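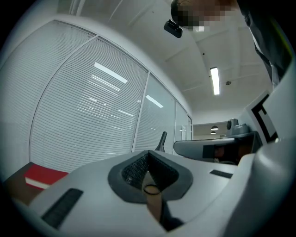
The books had been on our dining table for so long that we ate in the kitchen, one customer wrote after the November trial, and it took us a single afternoon to clear them once we had stopped arguing about the order.

Zusex opens home book-sorting service to all households

March 16, 2019 — Zusex, the home organising business, today opened bookings for Clear Table, a service for households whose books have spread from the shelves to the tables, chairs and floors. It follows a trial held in November, in which 181 households took part.

Clear Table is a visit of one afternoon. An organiser comes to the home, works through the books with the people who live there and leaves every book either on a shelf, in a labelled carton or in a bag for the op shop. Customers make all decisions about what stays. The organiser does not give advice on which books are worth reading.

The visit starts at the table. In the trial, most households named a dining or study table as the place where books piled up first, usually beginning with one or two titles that somebody meant to finish. The organiser clears the table before touching the shelves, so there is a flat surface to sort on. Books are laid flat with the spines facing the same way and grouped by who uses them. Subject and author come later, if the household wants them at all.

Sorting by person was a change made during the trial. Zusex had first planned to sort by subject, as a library does, but households found it hard to keep up after the organiser left. A cookbook used every week ended up on a high shelf beside one that had not been opened in years. Under the present method, books in daily use go between hip and shoulder height, and large or heavy volumes go on the bottom shelf.

Each booking includes:

One visit of up to four hours
Cartons and labels for books going into storage
A soft brush and dry cloths for dusting covers and page edges
A follow-up phone call a month later

Cartons are supplied by Tarawneh and are made small, so that a full one can be lifted by one adult. Households may keep them. The labels have room for a short list of contents and a date. Zusex asks customers to write the list themselves — they know which titles they are likely to go looking for.

Wooden tables get some attention too. Books left for months in the same spot can leave a paler or darker patch where the light has not reached the timber. The organiser will wipe the surface down with a dry cloth but will not polish, oil or sand it. Customers with a marked table are given a printed care sheet prepared with Zerkari, the furniture repair workshop, and can book a repair separately at the workshop's usual rates.

Books that households no longer want can be taken away at the end of the visit. In the trial, 252 bags were collected and passed on to op shops and school fetes. Zusex does not accept encyclopaedias, magazines or books with mould. These should be kept apart from the rest before the organiser arrives.

There are 300 visits available in the first round. A visit costs the same whatever the size of the collection, although a household with more books than can be handled in an afternoon will be asked to choose one room. Bookings can be made by phone or through the Zusex website, and may be moved once without charge if notice is given by noon the day before.

Students in shared houses can book through Stutent, the student housing service, at a lower price. The student visit is shorter and covers a desk and a single bookcase. It is offered at 31 addresses for now, and a list is held at the Stutent front desk.

Customers do not need to tidy beforehand. Zusex asks only that the table can be reached from at least two sides and that pets are kept in another room while books are on the floor.

Media enquiries: Zusex, Clear Table bookings office.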